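# Chapter 4: Before Your Hands Get Busy

My first table was a door. It came off a closet in a rented house in Lestgate, and I laid it across two filing cabinets that weren't the same height, so everything round ended up in my lap. I soldered on it, hemmed pants on it, fixed a toaster on it (twice, same toaster) and ate most of my dinners on it. I had a sore neck for two years and blamed my pillow.

I mention the door so you'll know I didn't come to this subject as a naturally tidy person. In the last three chapters we looked at chairs, lighting and the height of the work. Those are things you choose once and then mostly live with. This chapter is about the tabletop itself and what goes where on it, and you'll be making those choices again every time you sit down.

## What this chapter covers

By the end you should be able to

- mark out the near, middle and far zones of your own table
- choose a mat that suits the job and put it where your hands already want to be
- find a sensible home for drinks, cords and anything with a clock on it
- set up and clear down a small job without leaving your chair more than once

Words to watch for: *near zone*, *middle zone*, *far zone*, *landing spot*, *parking*, *clear-down*. They're in bold where I first explain them, and they're all in the glossary at the back of the book.

You'll need a table, a chair, a roll of masking tape and one small job you'd be doing this week anyway. Sewing on buttons is good. So is sorting a junk drawer, wrapping a parcel, or gluing the handle back on that mug.

## 4.1 Three zones

Sit down with your stomach a hand's width from the edge. Let your upper arms hang, bend your elbows, and sweep your forearms in and out across the tabletop like windshield wipers. The patch you just swept is the **near zone**. Anything you touch over and over belongs there, and hardly anything else does!

Now straighten your arms, without leaning, and sweep again. The band between the first sweep and the second is the **middle zone**. You can get to it easily enough, but you'll feel it in your shoulders if you go there all afternoon. Past that is the **far zone**, where you have to lean or half stand. It's a fine place for a lamp. It's a terrible place for scissors.

Put tape along both curves. Go ahead, it peels off. When I taught this as an evening class at the Grasso center, I had people tape their tables on the first night and leave the tape down for the whole course, and by the fourth week most of them had quietly moved the outer line in toward themselves. We all think we reach farther than we do. At the start of a job it's even true, but 40 minutes in, the far side of the middle zone has turned into a long way off.

Two things change the shape of your zones. One is clothing – a thick sweater or a stiff jacket shortens your comfortable sweep, and so does a long cuff that drags. The other is which hand you favor. My own near zone bulges out on the right like a badly risen loaf. Draw what you really do, bulge and all.

## 4.2 The mat

I'm very fond of mats. Of everything in this chapter, a mat is the cheapest thing you can add and the one I'd miss first.

A mat protects the table, sure, but the table can usually look after itself. What I like is that a mat gives the work an address. Parts that are on the mat are in the job. Parts that are off the mat are waiting, or finished, or they belong to some other job and have wandered in. Once you've used one for a week you start to notice a stray screw the moment it crosses the edge.

Color matters more than I used to think. On a white table a white mat does very little for you, because your eye can't find its edge without hunting. Something deep and plain (dark red, navy, forest green) gives you a border you can see from the corner of your eye. It also shows up pale threads, paper scraps and most small metal parts. If you work mainly with dark things, flip that around and go for a light mat.

Rounded corners are nice to have, since square ones tend to curl, and a curled corner catches a sleeve. For size, I'd pick one that fits inside your near zone with a little room left at each side. The giant ones look wonderful in the store. Then you get them home and they cover the whole table, and you're back to having no edge at all.

As for position, most people center the mat on the table. Try centering it on yourself instead, and then push it away until your wrists are off the table edge.
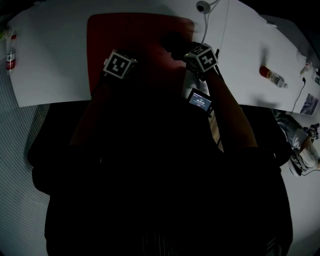
Bronwyn Dunstan told me, after reading an early draft, that I'd gone on so long about the mat that I'd forgotten the person has to breathe. Her complaint was that students shove the mat forward, follow it with their heads, and finish up folded over the table like a lawn chair. She'd rather they set the chair first, rest both hands where they feel easy, and slide the mat in underneath. I've tried it her way for a whole season now, and I've given in. Chair, then hands, then mat. Please read the paragraph before with that order in mind.

The spot your hands come back to between moves is your **landing spot**, and it ought to be on the mat. If yours keeps turning up somewhere else, move the mat and leave your hands alone. They know what they're doing.

## 4.3 Drinks, cords and clocks

Let's talk about **parking**, my word for where you put the things that are on the table with you but aren't part of the work.

*Drinks.* A capped bottle, off to one side at the edge of your working area, is the best answer I've found. Side edge, never the front edge, where your elbow will get it. I used to ban drinks altogether, and what happened was that people drank less, got headaches and went home early. The cap is the important part. An open mug should have its own little table, or at least a deep coaster, and you should still expect to lose one now and then. (The second time I fixed the toaster, it was because of the first time I fixed the toaster, and coffee was involved.)

Park the bottle on the side of your less busy hand. That way you can take a sip without setting down the tool.

*Cords.* A cord on a table has two bad habits. It slides, and it lies across whatever you need next. Bring it in from the far edge if you can and let it run down toward you in one easy line. If it has to cross the mat, you've probably got the thing it's attached to in the wrong zone. White cords on a white table are sneaky, too. A scrap of colored tape every so often will save you from hooking one with a finger.

Leave some slack near your hand and hold down the rest. I use a Pultar clip, only because a bag of them came with a desk I bought, but a folded bit of tape does the same job.

*Clocks.* Anything that shows you the time or counts it should be where you can see it by dropping your eyes, with your head staying put. A small lit screen is plenty. If you have to turn and look across the room, you'll either stop checking or check too much, and both of those wreck a steady pace. I set mine for 25 minutes, get up, walk to the window, and come back. You may like longer. Try a few and write down how your neck feels, because we'll be using those notes in Chapter 6.

## 4.4 A short story about buttons

One January I agreed to sew 200 buttons onto choir vests for a group called Solora. Big round gold buttons, five to a vest. I had the vests in a heap on my left, the buttons in a bowl in the far zone (it was a pretty bowl, I wanted to look at it) and the thread in my lap.

The first evening I finished four vests, which is 20 buttons, and I was worn out. The second evening I moved the bowl onto the mat, hung the thread from the lamp arm, and put the finished vests on a chair to my right. I didn't sew any faster. I just stopped traveling. I finished eight vests that night and still had the energy to do the dishes.

Keep that bowl in mind when you do the exercise below. Nearly everyone has one – some nice-looking thing that sits too far away because that's where it looks good.

## Warm-up exercise

Do this before you read Section 4.5.

1. Sit down and tape your two curves, as in 4.1.
2. Set out your small job any way you like. Don't be good about it.
3. Work for ten minutes.
4. Stop with everything exactly where it is and make a quick pencil sketch of the table. Mark your landing spot with an X.
5. Circle each thing you had to lean for. Underline each thing you never touched.
6. Move the circled things in and the underlined things out, then work another ten minutes.

Keep the sketch. If you're working with a partner, trade sketches and try to guess each other's job from the layout alone. It's harder than it sounds, and the arguments are fun.

In Section 4.5 we'll take the same table and do a **clear-down**, starting with whatever is farthest from you and finishing with the mat.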